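Higinio Contreras @higinio_makes

Small thread about storing wooden blocks, because I changed my mind three times since March.

1/ First I kept them in cloth bags. It looks nice on the shelf, but you must empty the whole bag to find one piece. My daughter always empties the whole bag.

2/ Then I bought a tall box from Kokerley. Same problem, only with more noise.

3/ Kazue Sasaki told me to try something wide and low, and to sort by color before size. I was not sure about the color part. I paid 11 dollars for a second-hand tray and tried it for one week. Now I agree with her.

4/ Color does most of the work when the pieces have the same long shape. Dark green and reddish-brown are a good pair for this, you can tell them apart even on a dull grey bottom with many scuffs. I would only be careful with very dark green, in the evening my eyes take it for black.

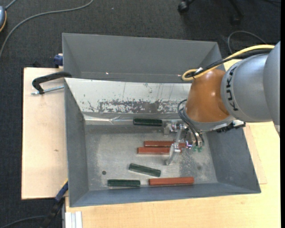

5/ Wide bins need more table than I expected. A big rectangular one on a wooden top leaves little space for building, so measure first. Mine goes on the floor now, next to the sofa.

6/ Next I want to try lids. If you have a good one, please tell me the size.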